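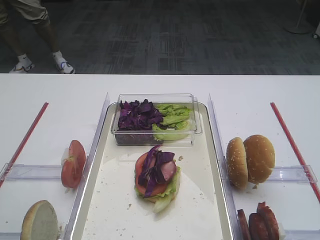 Fig. 1. Burger ingredients kept apart by clear dividers, with a tray in the middle of the table.

Home Modules Handouts Reading list Staff Contact

Search this site Enter keywords Go

Small Food Businesses, handout 4: what does one portion cost you?

Right, this is the session where people find out their prices are wrong. I ran a lunch counter called Joltstead for longer than I should have, and for the first year I set every price by looking at the café across the road and knocking a bit off. Please don't do that. I had no idea what their rent was, or what they paid for bread.

Start with one portion of one dish. Write down everything that goes into it, including the things you think of as free – sauce, napkins, the slice of gherkin. Weigh it all. I don't mean guess and then weigh one to check (I can always tell when you've done that, the numbers are too round). Then work out what you paid for that weight, after trimming. If you buy an onion and throw away the skin and both ends, you still paid for them.

Portion cost = price paid ÷ usable weight × weight in the portion

Bence Fodor, who took this course before me, used to make everyone do it for a cheese sandwich first. I still like that one. We'll do it in class with the Borbély price list, so bring a calculator or a phone.

Next, yield. Say a supplier sells you 600 g of lettuce and 21 g of every 100 g goes in the bin. You've got 474 g to sell. Quite a few of you divided by 600 last year and then wondered where the money went!

Waste sheets. Pin one by the bin. Anyone who throws food away writes what and how much, no names. At Joltstead we filled in 41 lines in our first week and I was so embarrassed I nearly took the sheet down. Keep it up for a full month before you change the menu, though. A single week tells you mostly about the weather.

Fixed costs get their own handout, so leave rent and wages alone for now. Miklós Sipos will cover them, and he's much more patient with spreadsheets than I am.

For next time:
– Cost one dish from your own menu, or the soup from the Rorureck case study if you haven't got a menu yet.
– Read the Zurnum case, the first half only. The second half is on leases and it'll make more sense in September.
– Bring a blank waste sheet. There are spares in the folder by the door.

If your portion cost comes out at more than you charge, don't panic and don't fiddle the weights. Bring it in and we'll go through it line by line. Mine did, on the bestseller.

Last updated: July 6, 2026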